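Products > Campaign and Compliance > Filing Software > Trokine Ledger 3

Trokine Ledger 3
Campaign finance filing software for state and local committees
Reviewed and listed August 2, 2021

We sell Trokine Ledger, and we are going to be careful about what we say for it. The maker calls it "filing without worry." We have handled enough campaign software to doubt any box with that on it. A report to a state spending commission is still a legal document with a person's signature at the bottom, and no program signs it for you.

What it is: a desktop program that takes in contributions, loans, in-kind gifts and expenses, and builds them into a report you can upload or print. It runs on one computer or on a small office network. There is no phone version. Trokine has promised one since version 2, and we would not buy on the strength of that promise.

What it costs: $209 for a single committee, for one election cycle. A second committee under the same office is $129. Both prices include form updates until the cycle closes. They do not include phone support after the first 3 months, and the sales sheet puts that in rather small type.

What it does well

Donor totals. Type in a check and the program adds it to everything else that donor has given in the period, then warns you if the next gift would go over the limit you have set. It catches the same person entered under two spellings most of the time. We fed it a list full of nicknames and middle initials and it missed a few, so you still need to read down the list yourself before you file.

Late contribution notices. In the last days before an election, many states want large gifts reported quickly. Ledger puts these on their own screen with a clock beside each one. The clock is only as good as the deadline you typed in during setup. Check it against your state's calendar.

Amended reports. Older versions wrote over the original. Version 3 keeps both and shows the changed lines side by side. It should have done that from the start.
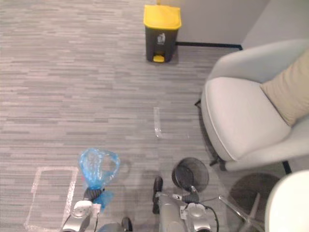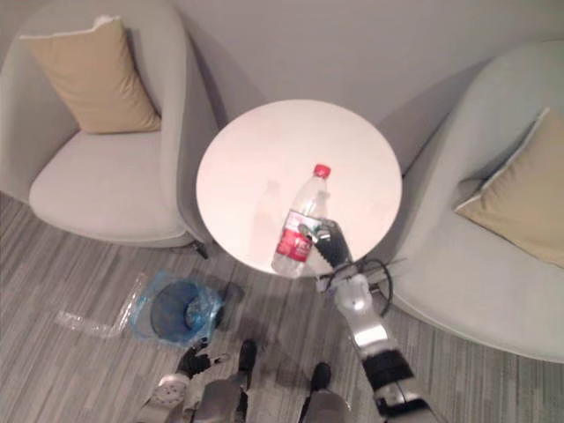

What we are less sure of

The maker says the program "detects coordination risk" between a candidate's committee and an outside group. We asked what that meant. As far as we can tell, it compares vendor names across two sets of books and puts a flag on any match. That may be handy if you keep both sets of books, but a candidate and an independent spender should not be sharing books in the first place. Treat this as a sales line and ask a lawyer about coordination.

Name changes are also clumsy. If a committee changes its name in the middle of a cycle, Ledger wants to open a new file and carry the balance over. You can get around this by editing the committee record and leaving the file alone, but the manual does not mention it, and reports already saved keep the old name. That is probably correct for the reports. It is confusing on the summary page, where both names turn up as if they were separate groups.

The bank import works with plain spreadsheet files. It did not like ours until we took out the blank lines.

How it compares

Harnon Filer is cheaper to run if you only have a handful of donors, and its screens are easier to read. It has no warning for contribution limits, though, and a first-time filer needs that more than nice screens. Toivonen Committee Desk does more than either, with payroll and pledge tracking, and is priced for a party office. A school board race does not need it.

If you already use Ledger 2, look hard before paying again. The forms were last updated for it in May and the maker has not said whether there will be another round. Should your state's forms stay the same, you may get through the cycle on what you have.

Ordering

Sold by download code from our Enmont office. You will need your committee's registration number and the name of the person responsible for filing, both exactly as they appear on your registration. Codes are tied to that number and can't be moved to another committee. Refunds are available until the code is used, and not after - we have asked Trokine to change this and they have said no.

A trial copy is available. It prints a stamp across every page, so don't try to file with it.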